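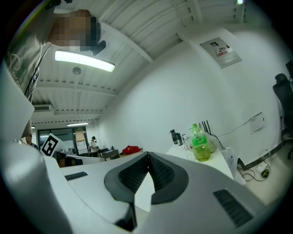 sábado, 29 de agosto de 2026
Cuaderno de taller – sala Zumedum

Vuelvo a la luz, que lo dejé a medias en abril y desde entonces no he parado de quejarme (perdonad los de Stoltmont, que me oís todos los días). El panel largo del techo da de sobra justo debajo, pero en cuanto te vas hacia el fondo la cosa cambia muchísimo. Hoy he pasado el luxómetro Öberg a la altura de la mesa: 725 lux bajo el panel y 200 junto a la pared del fondo. ¡Menudo salto! Para soldar yo quiero llegar a 1.000, y con el flexo se llega, pero el flexo siempre está en otra mesa.

El techo acanalado es blanco y la pared grande también, así que rebota bastante – por ese lado no tocaría nada. La lámpara redondita que cuelga del cable la dejaría encendida siempre, me gusta.

El cuadro eléctrico gris, el que pone «2号», sigue sin esquema por dentro. Antes de pedir otra tira para el fondo hay que saber qué línea sale de ahí y cuál no. He escrito a Clutbridge para que nos manden el plano, a ver si esta vez contestan.

Ah, y el aire acondicionado: lo he tenido puesto nueve minutos mientras medía y en la mesa de la izquierda se me volaban los papeles. Mover esa mesa o cambiar las lamas, ya veremos.

Pendiente: repetir las medidas de noche, con la persiana bajada.

Última actualización: hoy, 18:40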